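We use cookies to remember your language and region. Accept / Manage

Prorkness Tabletop Arm: open day at Gruvdale

Come and see the Prorkness arm working in June! Natalia Figueroa and Digby Lowther run the kitchen table demo, with play food, dishes, a toaster oven and a colander to reach into, and visitors pick what it goes for next.
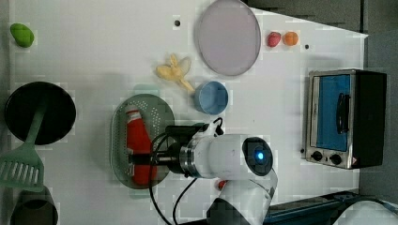
Rungnapa Rojanasak takes over after lunch for a longer session on grip settings and swapping fingers (bring your own odd-shaped objects, we love those). The arm has 2,000 hours on it at our Tamihana workshop and we still crowd around to watch. Doors open at 10 a.m., and each demo seats 200.

Last updated: June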